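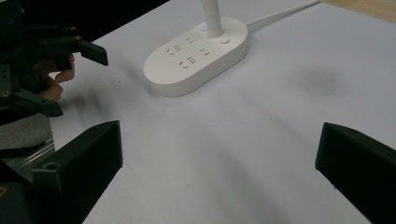 Electrical and Lighting Check: Tables and Desk Lamp
Site: Skuker, ground floor
Date: Sat 11 July
Previous check: January

1. Power strip at pole base
Outlets clear, nothing plugged into the top face. OK
Indicator light blue. OK
Small white button sits flush in the top. OK
Cable leaves from the back right end and runs across the tabletop. Keep it away from the table edge.
Comment: Tag 36 is worn and needs reprinting. Asset list still has this one under Drivport. Correct the list.

2. Desk lamp
Base flat on the white board. OK
Touch icons on base readable, all respond. OK
Head holds its angle when moved through the full range. OK
Power cable comes off the back of the base and over the rear edge of the board.
Comment: Tag 52. Hinge slightly stiff at the top of travel. No action now, look again next time.

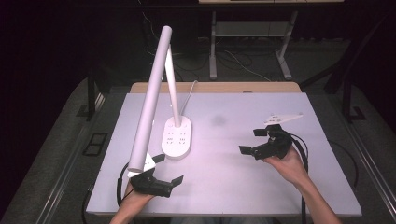 Item 2, lamp on board, head lowered to the left.

3. Work surface
Board does not rock on the wooden table. OK
Gray smudge to the right of the lamp. Wipe down, not a fault.
Metal rails at the table edges: no sharp ends found by hand. OK

4. Floor and rear table
Tangled cables on the carpet under the metal-framed table. FAIL
Comment: Same finding as January. Tie up and lift onto the lower shelf. Clips on order from Brondix, pack of 70. Nobody to store boxes under there in the meantime.

5. Paperwork
Lamp manual in folder. OK
Power strip rating sheet missing. Ask the Văduva office for a copy.

Result: pass with actions. Open actions: item 1 tag and list, item 4 cables, item 5 rating sheet. Recheck item 4 within 11 days.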